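5/12/19

We finally signed the lease

After two months of searching, Nermin and I have an apartment in Mulmont. I want to write down how it went, because my cousin Tuncay Yazıcı is starting the same search in September and he asks me the same questions every evening on the phone.

First we looked at buying. The agent from Stakbridge was patient with us, but the bank wanted 20 percent down and we did not have it. So we went back to renting. The first place, on Tilen Street, was cheap and had a beautiful kitchen, but the bedroom window opened to the parking lot of a bakery. Trucks come at four in the morning. Nermin Coşkun does not sleep through trucks, I can tell you this.

The second place we lost by one hour. I was still reading the contract (I read slowly in English, with a dictionary) and another couple paid the deposit.

The apartment we took belongs to the Karabulut family. The rent is 805 a month with water included, heating is separate. I asked to have the heating bills from last winter before signing, and they gave them without any problem. Tuncay, please do this also!

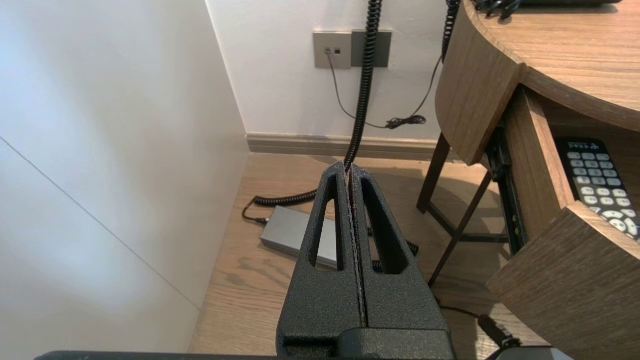 Wooden floor, and a gray box on it.

The floor was important for me. In our old place there was carpet and I was sneezing all year. Now we only need curtains, and somebody with a van who can help us with the sofa.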